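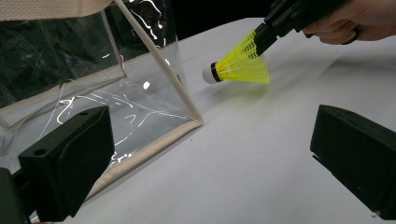 手持夹爪夹住羽毛球裙口一侧，球头朝向左下方的透明容器

手持夹爪采集示范：工作台整理与操作要点
更新于2021年7月5日

本页汇总桌面收纳类任务的示范采集经验，任务内容是把小件物品放进透明塑料容器，涉及的物品有尼龙羽毛球、瓶盖、线轴、软尺等。默认读者已经装好夹爪和腕部相机，能够正常录制并导出。标定流程见Urano项目的安装说明，不在本页重复。

工作台

台面选白色或浅灰色，哑光。亮光台面在顶灯下会出现随视角移动的高光，腕部相机离台面近，高光面积往往比物品还大。手头只有亮光桌子时，铺一张哑光桌垫，四角用双面胶压平，边缘不要翘。桌垫起鼓的位置会让夹爪指尖提前触碰，录出来的高度轨迹有一段小台阶，后期很难判断是操作者有意停顿还是碰到了东西。

背景用深色布遮住。布挂到台面以下，下摆压住，空调风吹动的布在视频里是持续的运动信号，视觉里程计会受影响。但是背景也不能完全没有纹理。全黑背景加全白台面时，位姿跟踪容易在快速转腕时丢失，台面上最好留下一些固定的参照，例如桌沿的木条、贴在角上的标记纸。参照物一旦放定，整批录制期间不要挪动。

电缆走地面，不走台面。地上的线理成松圈，用魔术贴扎住，避开操作者站立的位置。拉着线走动会把夹爪带偏，偏移量不大，但在慢速对准阶段很明显。

灯光

顶灯之外加侧面柔光，色温一致。混用暖光和冷光时，黄色物件会在两种光的交界处变色，同一个羽毛球在不同片段里看上去像两种材料。曝光和白平衡全部锁定，在放好所有物品之后再锁。先锁后摆的做法常见，结果是黄色荧光塑料一进画面就过曝，球裙的网格连成一片。

影子不必完全消除。物品落在台面上的淡影对判断高度有用，保留即可。需要处理的是操作者自己的影子：手臂从光源一侧伸入时，整片台面会变暗，锁定曝光后这一段几乎全部欠曝。把光源放在操作者对面偏上的位置，或者换一侧站。

透明容器

透明塑料是这个任务里最麻烦的物件。壁面反光是弯曲的细亮线，容器稍有形变，亮线的形状就完全改变。处理办法按有效程度排列如下。

选有布包边的款式。米色或其他浅色包边给出了清楚的轮廓，即使壁面看不清，边和角仍然可以定位。没有包边的容器，可以沿上口贴一圈哑光胶带，宽度前后一致。

开口撑稳。软塑料的上沿会卷曲，每次放置后形状都不一样。每段开始前用手把口沿理一遍，理到相近的状态，但不追求完全一致。一批数据里开口形状全部相同，模型换一个容器就失败；完全不理，操作者又会花大量时间在找口上，示范里混进很多犹豫动作。

标签朝向固定。容器上如有小标签，统一放在同一角。标签是少数有纹理的局部，朝向乱了以后，回看时很难区分容器是转了方向还是换了个面。

擦拭用微纤维布，不用酒精。部分软塑料遇酒精会发雾，发雾的区域在逆光时呈白色斑块。指纹不用每段都擦，换批次时擦一次。

羽毛球的夹法

尼龙球重量轻，裙部有弹性，球头硬。三处可夹：裙口、颈部、球头。三种夹法都录，但要分开建任务标签，不要混在同一个标签下面。

夹裙口时，指面横跨网格的边缘，闭合量小一些。裙口受压会变扁，变扁以后球头的指向跟着偏。操作者通常会下意识转腕补偿，这个补偿是有用的示范，保留，不要剪掉。适合球头朝下放入容器的动作。

夹颈部，也就是球头与裙部相接处下面一点的位置，受力较好，转腕时球不晃。缺点是指面容易遮住黑色环带，而环带是判断球轴方向最方便的特征。指尖略微退后，让环带露出来。

夹球头最稳，但圆面对平指面，接触区很小，闭合过快会把球弹走。闭合速度放慢，接触后再收紧一小段。指面贴防滑橡胶可以改善，橡胶磨光之后必须两侧一起换，只换一侧会造成闭合时朝旧的一侧滑动。

球横放在台面时，从裙部侧面接近，夹爪开口对准颈部。不要从正上方压下去夹。圆锥形物体受到向下的力会绕球头滚一个角度，示范里就多出一段追着物品走的轨迹。偶尔滚动属于正常现象，整批都在滚动说明接近角度需要改。

握持夹爪的手

手指扣住手柄，腕部保持中立。戴在手指上的环或绑带要贴紧，松动时会与手柄碰撞，碰撞声无关紧要，但振动会进入惯性数据。绑带位置在每次换人后重新调整，不沿用上一个人的松紧。

闭合和移动分开做。新手常在手臂还没停稳时就开始收指，回放时看不出从哪一刻算接触。要求操作者到位后略停再闭合，停顿以自己能感觉到为准，不用数拍子。熟练之后停顿自然会变短，这时不必再提醒。

两只手各持一把夹爪时，先定好哪一把负责扶容器，哪一把负责搬运，整批不换。需要换手的数据单独成批。两把夹爪接近时，各自的相机都会拍到对方的指块和连杆，这部分画面不用遮挡，部署时机械臂也会出现在彼此的视野里。要避免的是指块长时间盖住物品，搬运的一侧从容器外侧绕进来，扶的一侧压低。

连杆与衬套

夹爪的连杆靠铜色衬套转动。衬套磨损以后，同样的扳机行程对应的开口宽度会漂移。每次换电池时空夹一次，看两侧指面能否平行合拢。合拢后两指之间上宽下窄，或者一侧先到，就停下来检查。

螺丝上低强度螺纹胶，用细记号笔在螺丝头和安装板之间画一道线。线错开了说明螺丝在转。Lebrun的连杆套件出厂时没有画线，装好之后自己补上。

衬套不加润滑油。油会沿连杆走到指面，沾在透明塑料上以后非常难处理。转动发涩时拆下来清灰，清完仍然发涩就更换。

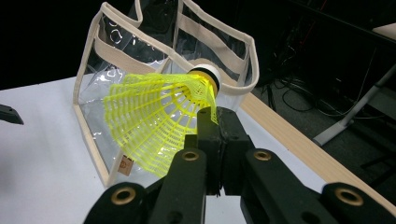 录制顺序

一批的流程写在纸上，贴在操作者抬头能看到的位置。内容如下，可按自己的场地增减。

一、摆好容器，理好口沿，标签归位。
二、摆放物品。位置由随机表给出，不由操作者决定。人自己随机摆，结果总是集中在惯用手一侧。
三、双手持夹爪回到起始区，指面全开。
四、开始录制，静止片刻，再做动作。
五、放入容器后松开，夹爪先向上退出，离开口沿再横移。
六、回到起始区，停止录制。
七、判定结果，当场标注。

第五步出错最多。松开后直接横移，指块会挂到口沿，把容器带倒。带倒的片段照样存档，标为“放置成功，退出失败”，不要并入普通失败。

随机表

随机表包含物品位置、朝向、容器位置三项。朝向不必写角度，写球头指向台面的哪一边即可，操作者看得快。容器位置变化幅度小于物品位置，因为容器一挪动，反光全部改变，挪动一次相当于换了一套光照。每换一个容器位置，先空录一段台面再继续，作为以后查错的对照。

Yannick Masson维护的那份表格增加了“遮挡”一栏，标注物品起始时有没有被容器挡住一部分。隔着透明壁看到的物品颜色偏淡，边缘有折线，这类样本数量少，但策略在此处的失败率高，值得有意多录。

片段的取舍

下面几种情况保留：夹取一次未成，第二次成功，中间没有放下夹爪；球在指间转动后被重新调正；放入时碰到口沿但未带倒容器。

下面几种情况剔除：操作者中途说话并转头，手部停滞；徒手碰了物品；物品滚出台面；位姿跟踪丢失后自行恢复，轨迹上有跳变。最后一种最容易漏，画面看上去完全正常，要看速度曲线。

我们在Omitz批次里总共录了1789条，第一轮筛选后留下954条。被剔除的大部分集中在两个原因：跟踪跳变，以及徒手扶了容器。徒手扶容器是习惯动作，口头提醒效果有限，后来改为要求双手始终各持一把夹爪，这个问题才减少。跟踪跳变则与背景布过大有关，缩小背景布、露出台面一侧的木边之后有改善。没有做过严格对照，供参考。

标注用语

“夹住”指物品已离开台面并随夹爪移动。指面碰到但未提起，标“接触”。
“放入”指物品整体越过口沿。裙部搭在口沿上的，标“部分放入”。
“松开”以指面不再接触物品为准，不以扳机复位为准。尼龙网格有时会钩在指面边缘，扳机已经放开，球还挂着，这时仍标“夹住”。

羽毛球的部位统一叫“球头”“环带”“裙部”“裙口”。早期标注里有人写“羽毛”，有人写“网”，合并时要手工替换。网格材质写“塑料”即可，不细分。

文件与存储

每批单独一个目录，目录名用任务、容器编号和操作者代号组成，不写真名。随机表的版本号一并存进去。Wuvex的导出工具默认会把左右两侧视频按完成时间命名，左侧和右侧偶尔会错位，导出后抽查首尾各一条，看起始时两侧画面是否吻合。

原始视频不压缩转存。网格类物件的细筋条在二次压缩后会粘连，缩略图上看不出，训练时裁剪放大就很明显。存储不够时减少空录片段，不要降低码率。

左右时间差用一次对指检查：录制开始前，两把夹爪指尖轻碰一下，两侧视频里都能找到接触的那一帧。碰得轻一些，重碰会让安装板移位。每批做一次，换电池后补做一次。

相机的清洁

镜头离指块近，灰尘多来自指面橡胶。用气吹，吹完看一眼画面角落。镜头上的小亮点与透明壁上的反光点在静止画面里很像，移动夹爪就能区分：跟着画面走的在镜头上，跟着容器走的在壁上。

常见问题的处理

球裙变形。尼龙球夹久了裙口会出现不均匀的波浪，轻微的可以继续用，旧球和新球混录。裂开的球换掉，裂口会钩住包边。

容器向后滑。在容器底部垫小块防滑垫，尺寸小于底面，从侧面看不到。不要往容器里放配重，配重透过壁面可见，会成为一个错误的特征。

夹爪扳机发沉。先查拉线有没有压在手柄外壳下面，再查弹簧。操作者抱怨手酸时往往已经沉了很久，建议换批时由另一个人试捏。

画面忽明忽暗。多半是自动曝光没有锁住，重启相机后设置被还原。把检查曝光写进开录前的单子。

物品总在同一处夹偏。检查随机表是不是重复加载了同一页，再检查台面是否水平。轻的球在倾斜台面上放手后会缓慢转向，等到开始录制时朝向已经和表里不同。

收工时，夹爪指面全开放置，不要闭合着过夜，橡胶会压出印痕。容器敞口晾着，不叠放。背景布卷起来收，折痕在侧光下会显出条纹，下次开工还要熨。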